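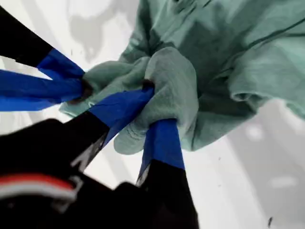 Figure 13. Cloth gripped with four taped fingers.

Replacing the finger tape

The blue tape gives the fingers their hold on fabric. On the Nanum cell we change it after 60 hours of work, or earlier when a corner of the tape lifts. Write each change in the cell log with your initials.

You need: blue tape, a cutter, a dry cloth, alcohol cleaner, one test cloth.

1. Open the fingers fully from the Rastaren panel and press Hold. Wait until the Hold lamp is steady.

2. Switch off the gripper supply.

CAUTION: The fingers can close by a small distance when the supply goes off. Keep your hand away from between the tips.

3. Remove the old tape from all four fingers. Do not cut toward the black part of the finger, a scratch there will catch threads later.

4. Clean the fingers with alcohol and let them dry.

5. Cut four pieces of tape, each 70 mm long. Wrap each piece flat near the tip, without folds. The end of the tape must be on the outer side of the finger.

6. Switch on the supply. Set the grip force to 35 percent.

7. Put the test cloth on the white table surface and start the program "Usow". The fingers should come together and gather the cloth in one bundle, as in Figure 13.

8. Lift, hold for almost a minute, and release. If the cloth slips, check the tape first and only after this increase the force.

NOTE: A thick seam under one finger can give a false slip alarm. Move the test cloth and repeat step 7.

Section revised 11/2/20, Aqeel Khattak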